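Plonari opens hire scheme for two-arm pouring kit

12 March 2021

Plonari has put its two-arm bench kit on hire to small food firms and test kitchens. The kit moves measured portions between containers, and until February it was sold outright only. It is now offered for 30 days at a time, with set-up included. Each arm has its own gripper and wrist camera, so the kit can work close up to plain tubs and cups.

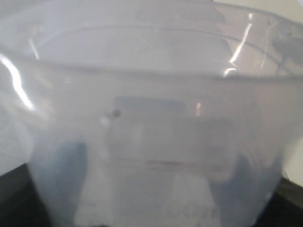 What the hire covers

Customers get both arms, the control software and eight hours of training, given at the Peden workshop or by video. Grippers can be swapped without tools. In the standard pouring routine, one arm tips a clear plastic cup while the other holds a small steel cup underneath. Users can change the angle and speed from a tablet. Bosto, which handles repairs, keeps spare fingers in stock and aims to send them out within a day.

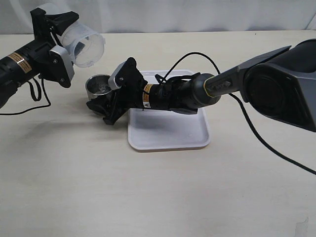 Esperanza Cuesta said the shorter term would suit firms that only need help in busy months, but she would like the training to be longer. Six hire slots are open at first, and Marín will take bookings for customers in Spain.

Trays and cups are not part of the price. Plonari says most kitchen ware will do if it weighs under 85 grams empty, and it will test a customer's own items before the hire begins.

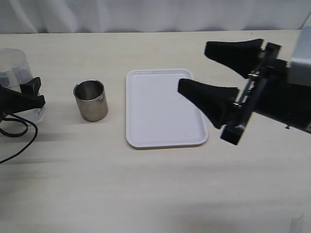
Hirers who decide to buy can have the first month's fee taken off the price. Bookings are made through the Plonari sales desk.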